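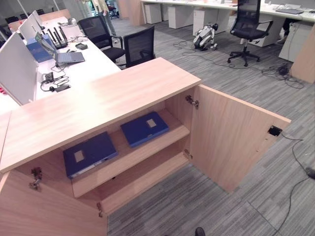

Two folders on the shelf of an office cabinet.

The label printer used to be the machine in the corner that only one person knew how to load. In small offices that has changed over the past few years, and the Amesano range is a fair example of where things now stand.

The basic model prints on rolls up to 62 mm wide. It uses heat in place of ink, so the roll is the only thing you have to buy again. A full roll gives 165 address labels, and changing it means lifting the lid and dropping in the next one. We printed 1,000 labels over the course of February and had 18 that came out crooked, nearly all of them at the start of a new roll.

Speed is less of a concern than the makers seem to think. The box promises 136 labels a minute, but few offices need that many in a day. What matters more is how long the printer takes to wake up, and on this one the first label is out before you have walked across the room.

The software is the weak part. It installs without trouble, but the templates are hard to find and the font list is short. Korholm, which makes a rival machine at a slightly higher price, does this better — you can type straight into a spreadsheet and print the whole column. The Jafarzadeh models sit between the two and have the best cutter.

At a lettings office in Gravstead, where we left all three machines for a month, the staff mostly used the Amesano. It was nearest the door. They did complain that heat-printed labels fade on a sunny windowsill, and anyone filing papers for the long term should look at the Korholm, which has a ribbon.

Spare rolls for all three are sold singly or in packs of six.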